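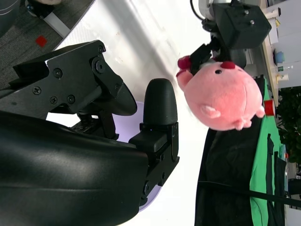

Figure 1. The pink pig, held by the red tuft and the top of the head.

Stelatum: Sorting and Checking Soft Toys
Project report, spring term

1. Background
The Elska toy library lends soft toys to families for four weeks at a time. Its list has 1068 entries, and many of them say only "bear" or "pig, pink." Our project was to write a checking routine for returned toys and a better way of describing them on the list.

2. Method
We borrowed 90 toys and worked through them in the Simon building on Wednesday afternoons. Each toy was looked over on a table and then held up by its top part so that the body and feet hung free. Loose seams open a little under the toy's own weight and are easier to find that way. We filled in one card per toy with the main color, type of fabric, eyes, attached parts and any damage.

The pig in Figure 1 has fuzzy light-pink fabric, a black bead eye and stubby feet. The dark red tuft went on the card under attached parts, and the smaller red patch near the eye went under color. With those two notes it can be told apart from other pink pigs on the list.

3. Results
Small parts took up most of our time. Bead eyes had to be pulled gently and turned, and tufts had to be checked at the base where the stitching is. We set aside 4 toys with loose eyes and 3 with split seams. All of these went back to Elska with a red tag and were not put on the shelf.

Light fabrics were hard to judge on a bright white table. Pale pink and cream both looked cleaner than they did by the window, so from the second week we did the stain check on a gray cloth.

4. Problems
Our first card had a single line for color. Two of us would fill it in differently for the same toy, so we changed it to "main color" and "other colors." The cards from the first week had to be redone.

5. Next steps
Elska has asked for a shorter card that fits in the Mahrous storage boxes. We also want to test the routine on toys with long fur, where seams are hard to see. The draft of the new card is in Appendix B.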